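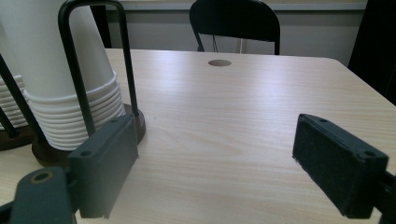
首页 > 关于我们 > 我们是谁

阅读时间:10分钟

2026年4月1日 作者:Žofie Šimko

我们的名字叫 Kemeys 茶水供应社。我们给办公室、学校、教堂大厅和小型会议准备纸杯、茶、咖啡和桌面上需要的东西,也教人怎样把一张茶水桌摆好。公司在 Girnthorpe,仓库也在 Girnthorpe,另外有一间小的陈列室在 Grurnport。

我先说明一下,中文不是我的母语。我在大学学过中文,后来在公司里负责中文客户的来信,所以这一页由我来写。如果有句子不太自然,请您原谅,也欢迎写信告诉我,我会改正。去年有一位客人指出,我把“杯口”写成了“杯嘴”,我很感谢她。

一、我们怎样开始

公司的创办人是 Alun Pritchard。他以前在一家印刷厂上班,负责会议室的预订。会议室有桌子,有水壶,可是每一次开会以前,总有人跑到楼下去找杯子。找到的杯子大小不一样,有的还有别人的名字。Alun 觉得这件事情很小,但是每个星期都发生,所以他开始自己买纸杯,放在会议室的桌子上。后来隔壁的公司也请他买,再后来楼上的牙科诊所也请他买。

他辞职以后,租了一间从前卖自行车的店面,第一批货就放在店面的后半部分。那时候只有2个人,Alun 和 Haf Harries。Haf 负责送货和写账,Alun 负责其他的一切。店面的地板不平,高的货架会向门口倾斜,他们就在架子脚下垫旧的电话簿。搬家的时候,那几本电话簿也一起搬来了,现在还在仓库里,垫着一张打包用的桌子。

关于公司的名字,常常有人问。Kemeys 是 Alun 的外祖母住过的地方。她家里每天下午都有客人来喝茶,桌子永远是准备好的。Alun 说,他想要的就是那种感觉:客人进来,东西已经在那里,不需要问。

二、我们做什么

我们的工作可以分成4个部分。

第一是供应。我们卖纸杯、杯盖、搅拌棒、餐巾纸、茶包、咖啡和糖。纸杯是卖得最多的。我们有白色的纸杯,也有可以印字的纸杯,不过多数客人最后还是选择白色。白色的杯子放在浅色木纹的桌子上很安静,放在深色的桌子上也很清楚。活动结束以后如果有剩下的,下一次还可以用,不会因为上面印了去年的日期而不能拿出来。

第二是补货。客人如果和我们签了补货的合同,我们会定期去看,少了什么就添什么。补货员不只是把箱子放在门口,他会打开箱子,把东西放到应该放的位置,然后把空箱子带走。这一点写在合同里面,因为以前有客人告诉我们,别的供应商把箱子放下就走了,箱子在走廊里放了很久。

第三是布置。如果您有一个会议或者一次开放日,我们可以在前一天的下午来摆桌子。我们会先看房间,看门在哪里,人从哪里进来,在哪里排队,然后决定杯子放在哪一边。

第四是课程。课程是 Cadi Penry 提出来的。很多学校和社区中心没有预算请人布置,但是他们愿意学。课程是半天,在 Grurnport 的陈列室上课,有茶喝,也有点心。下面我会再介绍。

三、关于一张茶水桌

我们对桌子有一些看法,这里写出来,您可以知道我们是怎样的一家公司。

我们喜欢浅色的木纹桌面。它看起来温暖,水滴和糖粒在上面也容易看见,擦的时候不会漏掉。太亮的桌面我们不太推荐,灯光照下来会刺眼,有一点柔和的光泽就够了。

我们也喜欢桌面上有一个穿线的圆孔。这种孔平时没有人注意,可是烧水壶的电线可以从那里走下去,不用从桌子的前面垂下来。孔应该靠近桌子的后边。如果桌子没有孔,我们会把水壶放在离插座最近的一头,电线沿着桌子后边固定。

纸杯怎样放,公司内部讨论过很多次。我们现在的做法是倒过来叠,杯底向上,杯口向下。这样灰尘不会落进杯子里面,客人拿的时候,手碰到的是杯子的外面,不是喝水的地方。叠在一起的杯口会形成一圈一圈的白色边线,叠得正不正,看这些边线就知道。如果有一圈明显歪出来,多半是那个杯子的杯口被压过,应该拿走。

有人会问,一叠应该多高。Haf 喜欢高的,她认为高的一叠远远就可以看见,客人不用找。Cadi 喜欢矮的,她说小孩子伸手去拿的时候,高的容易倒。这件事到现在也没有统一的答案。我们给学校摆的时候听 Cadi 的,给办公室摆的时候听 Haf 的。

倒着叠的纸杯下面要干净,所以放杯子以前一定先擦桌子,等桌面完全干了再放。我们的补货员都带一块干布和一块湿布,湿布先用,干布后用。听起来很简单,但是着急的时候,很多人会忘记第二块布。

还有一点:杯子前面要留出空的桌面。客人拿了杯子以后,需要一个地方把它放下来,放茶包,倒水。如果桌面全部摆满了东西,客人只好一只手拿杯子,一只手拿水壶,这样容易烫到。我们去看客人的茶水间,最常提的建议就是把一些东西拿走。饼干罐可以放到柜子里,旧的通知可以撕掉,没有人用的奶精也可以拿走。

四、我们的人

Alun Pritchard,创办人。他现在每个星期还有一天自己去送货,路线不固定,哪里有新客人他就去哪里。他喜欢亲自看第一次的摆放。如果您是新客人,开门看见一位先生在量您的桌子,那可能就是他。

Haf Harries,仓库和账目。公司的每一个箱子放在哪里,她都知道。仓库的架子编号是她设计的,从门口开始,按照拿取的次数排列,不按照字母。新来的同事起初觉得奇怪,一个月以后就习惯了。打电话来查订单,多数是她接。

Cadi Penry,课程和学校客户。她以前是小学老师,教了很多年。她的课不用投影,用真的桌子和真的杯子。她会请学员先按照自己的想法摆一次,然后大家一个一个走过去倒茶,看看在什么地方会停下来。停下来的地方就是需要改的地方。

Elin Morris,采购。她负责和纸杯厂联系,每一批到货以后,她会从箱子里抽出杯子来试:装满热水,放在纸巾上,过一段时间再看纸巾。她还会用手指沿着杯口走一圈,卷边要完整,不能有开口。有问题的一批会退回去,哪怕仓库里已经快没有货。

Žofie Šimko,就是我,负责中文和捷克文的客户,也写网站。我来公司以前在旅馆的早餐厅工作,所以对桌布和面包篮也有一些意见,但是公司现在还不卖这两样东西。

五、仓库和陈列室

Girnthorpe 的仓库在火车站后面的那条路上,仓库号码是1676。号码写在门的旁边,从大路上不容易看见,第一次来的司机常常开过去。请您看到面包店以后就开始慢行。面包店的人也认识我们,可以问他们。

仓库不是商店,但是您可以来自己取货。请提前一天打电话,Haf 会把您的箱子准备好,放在入口左边的架子上。如果箱子多,我们有小推车可以借。

Grurnport 的陈列室小一些,只有一个房间。里面有几张不同的桌子,高度和颜色都不一样,您可以把杯子放上去看效果,也可以站在旁边试一试高度合适不合适。很多客人是在这里才发现自己办公室的桌子太矮,要弯腰才能倒水。我们自己不卖桌子,但是可以告诉您应该量哪些尺寸。

六、Zonov 系列

今年三月,我们开始供应 Zonov 系列。这是我们自己的纸杯系列,名字是 Elin 选的,她说短的名字在箱子上容易看清楚。这个系列只有白色,外面没有图案。杯子上宽下窄,叠起来比较稳,拿一个的时候不容易带出来两个。这个“带出来两个”的问题,我们收到过很多来信,Elin 为了它和工厂来回改了好几次样品。

如果您现在用的是旧的系列,不需要马上换。旧的库存还在卖。只是请不要把两种杯子叠在同一叠里面,它们的斜度有一点不同,叠在一起会卡住。

七、用过的杯子

客人经常问纸杯用完以后怎么办。我们的回答比较谨慎,各个地方的回收规定不一样,请先问您当地的回收站。我们可以做的是提供单独的收集筒,让用过的杯子叠起来放,不和其他垃圾混在一起。叠起来的杯子占的地方小,倒垃圾的次数也会少。收集筒请放在离茶水桌有几步的地方,不要放在桌子正下面,不然排队的人会挡住它。

我们也会劝一些客人少买。如果一个办公室每天都是同样的几个人喝茶,瓷杯更合适,纸杯留给来访的人就可以了。Alun 和客人这样说的时候,Haf 会在旁边叹气,但是她也同意。

八、怎样联系我们

您可以打电话、写信,或者直接到 Grurnport 的陈列室来。写中文的信会由我来回复,一般第二个工作日可以收到。如果我在休假,Cadi 会先用英文回复您,告诉您我哪一天回来。

想请我们来布置的客人,请在信里写明房间的大小、桌子的长度和颜色、插座的位置、来的人有没有小孩子。有房间的照片更好,手机拍的就可以。想参加课程的客人,请写明几个人来,有没有不能吃的食物,点心由 Cadi 自己烤,她需要提前知道。

陈列室的门有一点重,请用力推。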